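Planning the Equipment Purchase for a Small Burger Assembly Cell
Student project report, Jivotholm Technical College
Course: Production Equipment and Cost Planning

1. Background

Our group was asked to prepare an equipment plan for the student canteen kitchen. The kitchen wants to learn if one robotic arm can put together simple burgers during the lunch hour, while the staff does the cooking and the serving. Our task was not the programming. We had to say what must be bought, what can be borrowed, and in which order the money should be spent.

The budget for small parts was fixed at 600 euros. The arm itself is not included in this sum, as the college already owns it. In March we received the permission to use one table in the teaching kitchen.

2. How we made the list

First we wrote down every step of the assembly, from the bottom bun to the top bun. For each step we asked which object the arm must reach, and where this object should stand. Only after this did we look at catalogs. In our first attempt we did the opposite, and we chose containers that were too deep for the gripper. We sent them back to the shop Damitz and paid the return shipping from our budget.

We compared offers from two suppliers, Damitz and Rätsep. Damitz was cheaper for kitchen goods. Rätsep had a better choice of brackets, screws and cable holders, but it delivers only twice a month, so a forgotten part can stop the work for a long time. We recommend to order all mounting parts from Rätsep in one order and to add spare screws.

3. The work place

The layout is simple. A metal tray with parchment paper is the place of assembly, and clear plastic containers with the ingredients stand at its sides and behind it. The patties and the tomato slices share one container, with the slices standing on edge, and the cheese is kept together with the lettuce. The bun tops have their own container at the left.

We discussed for a long time if each ingredient should have a separate container. Separate containers would be easier to clean and to refill, but they take more room on the table, and the arm would have to reach farther. The shared containers also cost less. For the first purchase we decided to stay with the shared ones.

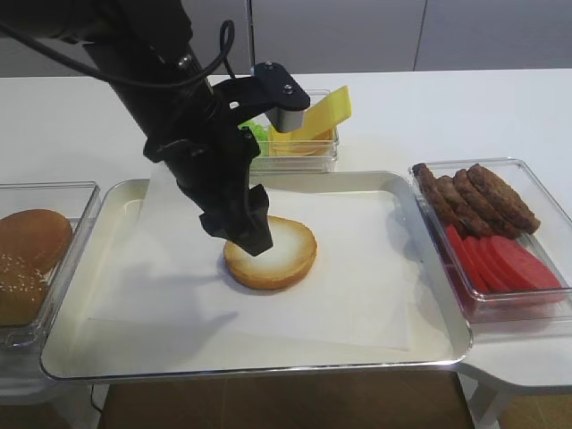
4. What should be bought

4.1 Containers. We plan 18 containers in total. This allows a clean set to be ready while the used one is being washed, and it leaves some for replacement. Transparent plastic is preferred, because the kitchen staff can check the filling from the side.

4.2 Trays and paper. Two trays are enough for the trial. The parchment paper should be bought in sheets and not in rolls. Sheets cost a little more, but rolled paper wants to curl back, and then somebody must hold it down.

4.3 Gripper fingers. This is the item with the biggest uncertainty. The fingers touch food, so for real service they must be made from a material which is approved for this use, and they must come off easily for washing. We asked for an offer for one pair from Postel, a small workshop near the college. The price was acceptable, but the delivery time is 30 days. For this reason the fingers should be the first order, before anything else on the list.

4.4 Cable holders. A cheap item, but we forgot it in our first version. The cables should be fixed so that they do not come near the food and do not pull on the arm when it turns.

5. Costs which are not in the catalog

The ingredients for testing are a running cost, and we had planned too little for them. A bun that has been gripped many times cannot be used for the next test. We now propose a separate line for food, paid monthly from the course budget. Cleaning time is another cost. The teaching kitchen is free only in the afternoon, and the table must be cleared before the evening course begins.

6. Open points

We do not have yet a written answer from the hygiene office of the college about the gripper fingers. Without this answer the burgers from the trial can't be served to guests, and the second tray set should not be ordered. We also could not compare prices for a cooled container, which the kitchen asked for at our last meeting. The next group should request these offers first, and should ask Rätsep for its delivery days before fixing the schedule.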